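4.2 Who reports, and what happens to the report

The coding described in Section 3 left us with 731 posts from the Trurcombe neighborhood board that complained about off-leash dogs in Ruden Park. Most were short. The typical post gave a spot in the park, a rough time of day, and a short account of the dog, and it asked whether others had seen the same thing. Few named an owner. When an owner was named, or described closely enough to be known, the moderators usually hid the post within the hour, and the text we worked from in those cases is the copy kept in the moderation log.

We expected the posts to come from people living on the streets closest to the park. This was partly right. Residents of Waweru Street, which runs along the north fence, posted more than residents of any other street. But the people who posted most often were regular users of the park who lived farther off and came by car or bus. They tended to visit at the same hour every day and to know the other regulars by sight. Their posts read differently from those of the Waweru Street group. They spoke of "our mornings" or "the early crowd," and they treated a loose dog as a breach of something the group had worked out among themselves. The street residents wrote more about noise, fouling near the gate, and children on the way to school.

A small number of accounts did most of the work. The 11 most active accounts wrote more than all the remaining accounts put together during the spring, and they also wrote most of the replies. We do not take this as a sign that the problem was made up or blown out of proportion. The same accounts were the ones that reported broken lights and blocked drains in other parts of Mokeson, and those reports were borne out when the town sent someone to look. What it does mean is that the board is a poor guide to how many people are bothered. It is a better guide to when and where.

Replies fell into two camps quickly. In one, neighbors thanked the poster for speaking up and added a sighting of their own. In the other, they told the poster to mind their own business or to talk to the owner face to face. Threads that drew both kinds of reply ran longer and drifted away from the park. By the second page, the argument was usually over who had the right to watch whom. Several posters who had photographed dogs and owners from a distance were accused of spying, and three of them stopped posting under the same name. Two of these agreed to be interviewed. Both said they still walked in the park and still kept notes, but now sent them straight to the town's parks office by email.

The parks office treated board posts and direct reports in different ways. A direct report was given a number and a reply was sent, even if the reply only said that the matter had been noted. A board post was read if a member of staff happened to see it. No one in the office had been given the job of reading the board. Staff told us they looked at it from home in the evening, and that they sometimes passed on what they had read the next morning by word of mouth. This left no record that we could follow, so the link between a post and a patrol visit had to be worked out from dates alone.

Patrol visits went up in July. In that month the office moved the afternoon patrol to 7 a.m. on weekdays, which is the hour most often given in the posts. Wardens gave out warnings on the first few visits and then began to write citations. The fine in Mokeson is 200 dollars for a first offense, and it can be cut to 30 dollars if the owner attends a short class on dog handling. Posts about the morning hours dropped off after this change. Posts about the evening rose a little. We can't say from the board alone if owners had moved their walks to a later hour or if the people who post had simply turned their attention to a different part of the day.

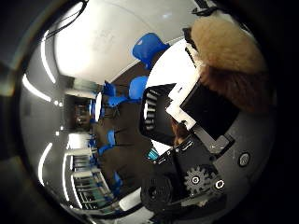
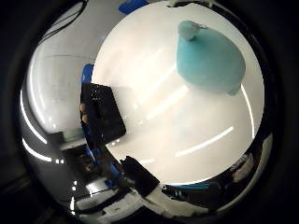 Figure 2. Blue chairs on a dark brown floor (first picture) and a teal, cone-shaped object on a glossy white surface (second picture).

Muthoni Mrema, commenting on a draft of this section, wrote that we had been too quick to credit the posts for the change in patrol times. The early patrol had been asked for by the wardens themselves the year before, she pointed out, and had been held up by a staffing gap that was only filled in the summer. In her view the posts gave the office a reason it could state in public for something it already wanted to do. She added that the regulars in the park knew this and were a good deal less proud of the result than our interviews made them sound.

We have kept the account of the dates as it stands, but the objection is a fair one and we have changed what we draw from it. The staffing gap is confirmed by the office's own rota. The wardens' request is harder to pin down. One warden recalled making it and another did not, and we found no letter or email. What can be said is that the patrol moved to the hour named in the posts, that the office referred to "concerns raised by residents" in its notice at the gate, and that people on the board took this to mean they had been heard. The last point matters for what followed. Several posters who had been quiet since the winter came back after the notice went up, and two new threads asked for the same thing to be done at the playing field on the other side of town.

The reading of the notice also changed how owners spoke about the board. Before July, owners who joined the threads argued mostly over the rule itself. They said the leash rule was too strict for a park of that size, or that their own dog was old and did no harm. After the notice, they wrote about being reported. One owner who had received a citation asked openly which of the regulars had turned her in, and the thread was closed by a moderator after a long string of guesses. The warden's record shows that the citation came from a routine visit and that no report had been made. She was told this by the office, and she posted a correction, but it drew only two replies and the earlier guesses were still being repeated a month later in a thread about parking.

This is the main cost we found in the use of an open board for this kind of complaint. A report sent to the office has one reader and leads either to a visit or to nothing. A post has many readers, and some of them act on it in ways that the poster did not ask for. The moderators were aware of this and had tried to deal with it by hiding names and taking down photographs. Their log shows that they did so evenly, with no sign that they favored dog owners or the people complaining about them. It also shows that hidden posts were often quoted in full in a reply before they were removed, and that the reply was then left up.

Section 4.3 turns to the direct reports held by the parks office and compares the times and places they give with those in the posts.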